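Morning, later than planned

Slept through the alarm again, so the whole day has been running behind. Porridge, no sugar left, one sock still missing. I did at least get the tap table sorted out before lunch, which I've been putting off since we got back from Kekerside.

I do like that table. It's the white oval one, and after a good scrub with the Zornia cream it comes up lovely. The tray took longer. Stainless steel shows everything – every splash, every thumbprint – and I went over that rim 2 times with the soft cloth before I was happy with it. I've also gone back to the ribbed glass for pouring. The plain ones are fine but the ribbed one feels nicer in the hand, and it stands nice and steady on the slots with that thick bottom.
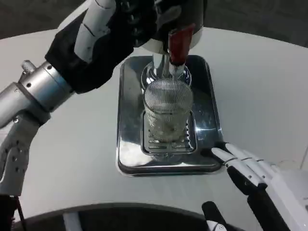
I'd still like a second one to match. Drorkach had them in the sale in May and I dithered, and of course when I went back they'd all gone and there was only a box of 5 tumblers in a horrible green. The bus home was the 61, packed, and I stood the whole way with a bag of onions I hadn't even meant to buy!

Anyway, the red lever. I'm very fond of the red lever. Most of the rest of the table is silver or white and it cheers the place up no end. I did think about getting a black one to go with the kettle but I'm glad I didn't.

Then coffee. We've moved on to the Cuervo beans, the 200 gram bag, and they make a much darker cup than the last lot. I think I like them. They're a bit bitter first thing but gorgeous with a biscuit. The trouble with coffee is what it does to a clean tray, and the round grille is the fiddly bit, all those thin rings so close together. An old toothbrush is the only thing that gets in between them.

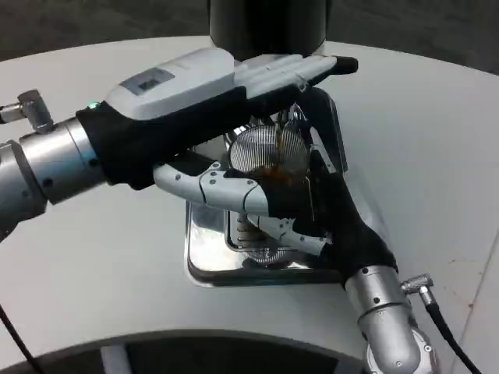 Coffee on the round grille, and hands crossed right over it.

Must remember sugar tomorrow. And ring about the gutter before it rains again.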